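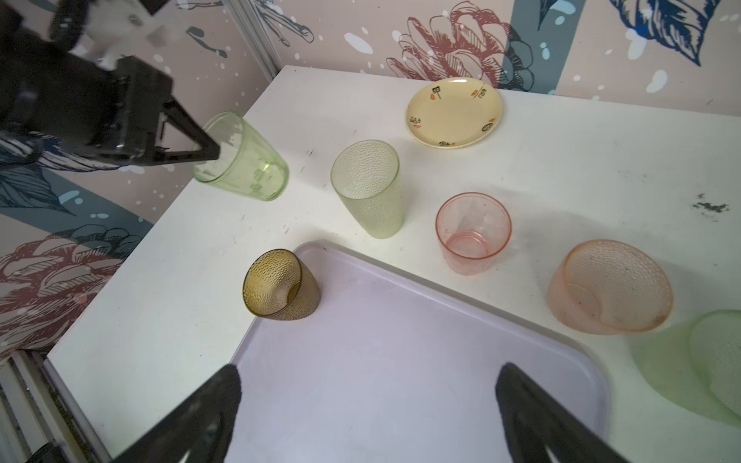 What does a student team need before it can start teaching a two-arm robot to clear a table?

A fixed task definition, a rule for what counts as a finished run, and dishes that survive being dropped.

Gallery: Mamero bench, November

Mamero is the table-clearing project of the Galtero robotics club. Team members operate the two arms by hand, log each run, and use the logs to train a control policy. Ľubomír Pešek maintains the arms and the logging software. Ye-ji Kong writes the task sheets and reviews the runs. The project takes 12 students per term, working in pairs, one operating and one keeping the log.

The picture at the top of the page comes from the wrist view on the right arm. The other gripper has a light-green cup on its side, and the lavender tray lies below the right-hand fingers. Wrist views are stored with the joint positions and are the main input to the policy.

Notes on the objects

Amber-brown cup, on its side at the corner of the tray. The hobnail surface gives the fingers something to hold, but a cup in this position can roll when touched off center. The task sheet calls for a slow approach.

Pale-green tumbler, middle of the table. Tall objects are entered in the log as a separate class. A side grasp is standard — a grasp at the rim tends to tip them.

Pink cup, to the right of the tumbler. Translucent plastic is hard for the depth estimate, so operators are told to work from the color view.

Peach-pink bowl, tilted with the inside showing. Bowls are picked up by the edge with one finger inside. This is the grasp new operators need longest to learn.

Cream-yellow plate with printed motifs, toward the back. Flat items have the lowest success rate in our logs. Pešek is testing a softer fingertip pad from the Mackay parts bin.

Run rules

A run is limited to 5 minutes. Each pair gets 2 practice runs before logging begins, and 2 restarts are allowed per session. A dropped item stays where it lands if both arms can reach it. Otherwise the run is closed and marked incomplete.

The same rules apply at the Dildale meet, with one change: the starting layout is drawn from a sealed envelope. Kong will post the revised task sheet once the scoring section has been checked — until then, use version 2.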